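The laundry club

I went to Hultstead expecting go-karts. That's my own fault, because the last student robotics feature I wrote was all go-karts, and I'd got it into my head that clubs like this spend their evenings building small fast things that crash into skirting boards. What I got was a green T-shirt, a white table and a group of students arguing about hems.

The club calls itself Pultlow, after the street where it first met, and it has 15 members this year. They come from all over the college – engineering, a few from computing, one lad doing fashion and textiles who joined by accident and is now the person everyone asks. The project is called Caruso, and the job is easy to say out loud: pick up a T-shirt, fold it, put it down folded. I do this at home while watching telly and I've never once thought of it as hard.

Well, it's hard! I had it explained to me over a very strong tea. A mug stays mug-shaped when you grab it. A shirt is a different shape every time you touch it, so whatever you worked out about where the sleeve was a moment ago is now out of date. The club started with tea towels back in the autumn and felt rather pleased with themselves, and then somebody suggested sleeves.

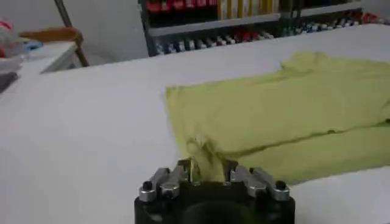

The hardest bit, they all agree, is the first pinch. You want one layer or you want two, and you need to know which, and a gripper has no idea what it's got hold of unless you find some way of telling it. Go in too shallow and it closes on nothing. Go in too deep and you scrape the table, which makes a noise I can only compare to a dentist's waiting room. One second-year told me she now folds her own washing very slowly, watching her fingers. She noticed that she slides the cloth a little with one finger to make a ridge and then grabs the ridge, and she'd been doing it all her life without knowing. That went straight into the notebook.

The notebook deserves a mention. It's a big hardback thing with tea on it, and every attempt goes in there by hand, good or bad, with a line about what happened. When I visited they were on attempt 2,037. I was allowed to leaf through, and some of the entries are lovely. "Sleeve ate other sleeve." "Perfect until the end." "Folded it into a hat." There's a whole page from 2018-01-09, the first evening back after the holidays, which just says "forgot everything, start again" and then lists what they started again with.
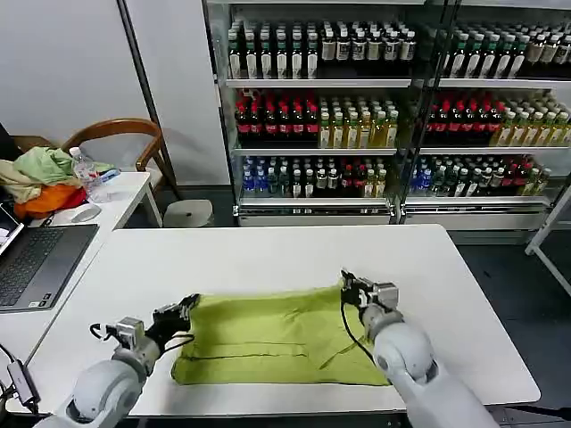
What I liked most was how much of the evening is talking. I'd pictured everyone hunched and silent, and it's closer to a kitchen at Christmas, with several people giving directions and one person doing the work. Getting two arms to co-operate is a big part of it. If both pull, the shirt goes tight and pings out of one side. If neither pulls, you get a sag in the middle and the fold comes out wonky. So there's a lot of "left a bit, no, the other left", and then a hush, and then either a cheer or a groan. I cheered along with the rest by the end (I also groaned, loudly, at a collar).

They've got a reason to be practising. In February they go to the Farkier Cup, a student contest where each team is handed a shirt it hasn't seen before and has 12 minutes to get it folded as neatly as it can. Five teams are entered. Marks are given for squareness, for how flat the thing lies and for leaving the arms somewhere sensible at the end, and you lose marks if a human has to reach in and help. Pultlow entered last year as well and came, in their own words, "last, but with good manners".

This time they're more hopeful. The plan is to fold the body first and tuck the sleeves afterwards, which goes against how most of us were taught by our mums, and there's a rival camp within the club who think it's madness. The two sides have been taking turns.
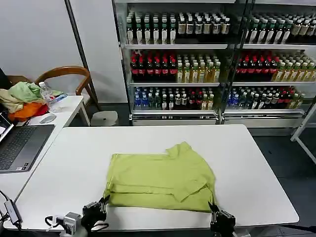
Issue 12

I asked the sleeves-first camp what they'd do if they lost the argument, and was told, quite cheerfully, that they'd be loading the van either way. There is a proper friendliness to the place. New members get put on the arms in their first week, before they know anything, on the grounds that everyone is terrible at it to begin with and it's better to get that over with in company.

I had a go myself, of course. I got hold of a hem, I lifted it, I felt tremendously clever, and then I laid it down beside the bit I was meant to lay it on. My entry in the notebook reads "visitor, brave effort, not a rectangle". I've asked for a photocopy.

The club meets twice a week in term time and will take anyone at the college, whatever they're studying. Bring an old T-shirt if you've got one going spare – plain ones are best, and they've asked me to say no more tea towels, please.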